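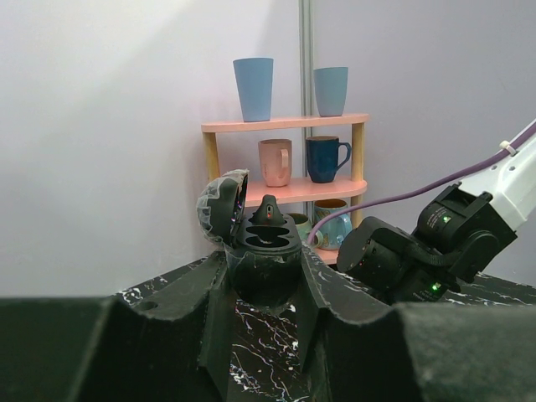
Peut-on découper le plateau soi-même ?

Une scie circulaire à denture fine suffit, à condition de poser un ruban de masquage sur le trait de coupe et de scier décor vers le bas. Avec une scie à main, on coupe décor vers le haut.

Plateau Fureo, décor Sarkar noir veiné

Le plateau Fureo est une surface de table ou de comptoir à imitation marbre, en noir profond traversé de veines blanches irrégulières. Les veines sont tantôt fines, tantôt épaisses, avec des ramifications. La finition est brillante. Il se pose sur un meuble bas, sur des tréteaux ou sur un ancien plan que l'on souhaite recouvrir, et sert aussi bien de coin café que de bureau ou de console d'entrée.

Caractéristiques
Référence : Fureo Sarkar noir
Longueur : 1 000 mm
Profondeur : 70 cm
Finition : brillante
Chants : noirs, posés en atelier sur les quatre côtés
Garantie : 5 ans
Expédition : depuis l'entrepôt de Nelatstead

Le dessin des veines change d'un plateau à l'autre. Si vous en posez deux côte à côte, le raccord restera visible ; indiquez-le à la commande et l'atelier choisira deux panneaux dont les veines vont dans le même sens.
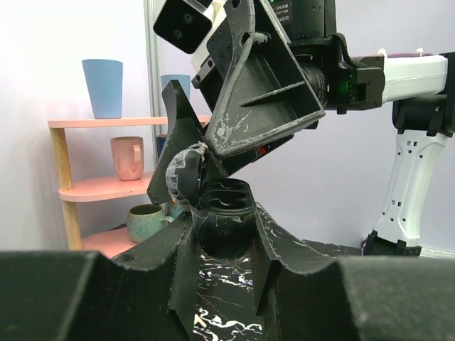
Quel produit utiliser pour le nettoyage courant ?

De l'eau tiède avec un peu de savon liquide, passée à l'éponge douce puis essuyée au chiffon microfibre. Les crèmes à récurer et les éponges vertes sont à éviter, elles ternissent le brillant.

Entretien

Le noir brillant marque plus que les décors clairs. Les traces de doigts partent au chiffon. Les fines rayures d'usage se voient surtout en lumière rasante, sous une fenêtre ou une lampe, et ne se polissent pas. Pour les appareils que l'on déplace souvent, des patins en feutre sont conseillés. Ne posez pas de casserole chaude directement sur le plateau — un dessous-de-plat reste nécessaire.

Pose

Le plateau se fixe par-dessous, avec 6 vis fournies. Laissez-le à plat dans la pièce pendant une nuit avant le montage. Autour d'un évier, les chants découpés doivent recevoir un joint silicone ; le tube n'est pas compris. La notice est dans le carton, glissée sous le film de protection.

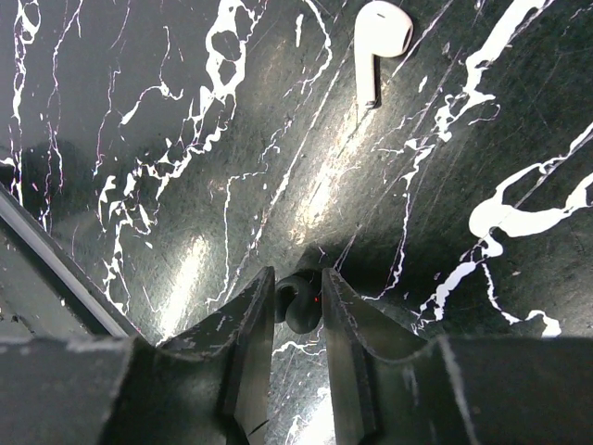
Décor Sarkar noir veiné, avec un écouteur sans fil blanc.

Avis client

« Commandé en août pour remplacer le dessus d'un meuble de cuisine. Le noir est plus sombre que sur mon écran et les reflets sont forts en fin de journée, mais la coupe s'est bien passée. J'ai dû repercer deux avant-trous. » — Leszek Michalski

Livraison et retours

Le plateau voyage à plat, emballé avec des cornières en carton. Vérifiez les angles devant le livreur et notez toute casse sur le bon. Les plateaux non découpés sont repris dans leur emballage d'origine. Retrait possible au magasin de Prellville, sur présentation du numéro de commande ; prévoyez un véhicule assez long et une couverture.

Dans la même gamme : échantillon Fureo au format carte, chant noir au mètre, patins en feutre autocollants.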